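Wekavano Two-Slot Toaster: a long look at a short appliance

April 5, 2026

My last toaster cost very little and lasted eleven winters. It died in July, smelling of raisins. I then did what any reasonable adult does, and read 683 owner reviews of a machine whose only job is to make bread hotter.

Most of them were five stars and said "toasts bread." A man signing himself Radosław Wróbel had given it one star because it came in the wrong box. I bought it anyway.

The Wekavano has two slots, a lever, a dial and three buttons: bagel, frost, cancel. The dial goes from 1 to 7. Setting 1 warms the bread slightly and hands it back to you, like a coat check. Setting 3 is toast. Setting 4 is also toast. Somewhere between 4 and 5 there is a cliff, and past it you are making roofing material. I've been told by Hajar Metwally, who has the same model and a better temperament, that hers is fine up to 5. Mine is not fine at 5.

Evenness is good. The left slot runs a shade darker than the right on the first round and they agree by the second. Supermarket sandwich bread comes out the same color corner to corner. Sourdough is another matter, as the slots are an inch or so too short for the middle slices of a big round loaf, and you end up flipping the thing and toasting the bald end. If you bake your own, get something longer. The Sadowski long-slot will take it, though it costs more and takes up as much counter as a sleeping cat.

The frost button adds time. How much time seems to depend on its mood. Frozen waffles, yes. Frozen bagels, run it twice.

The lever deserves a paragraph. It goes down with a nice firm clunk, and it lifts high enough past the resting point to get an English muffin out without a fork, which my old one never managed in all its years of service. The pop itself is violent. Thin slices have left the building.

Crumb tray: slides out the back, so you have to turn the whole toaster around to empty it, so you won't. The cord is short. The manual runs to 5 languages and in all of them advises against toasting butter.

Would I buy it again? Probably, on sale. It makes decent toast at 3 and I have stopped touching the dial.
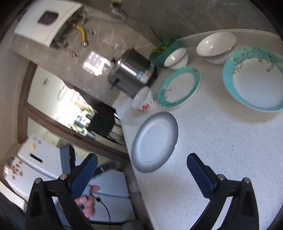 Toaster, mug and most of the dishes, sharing a counter.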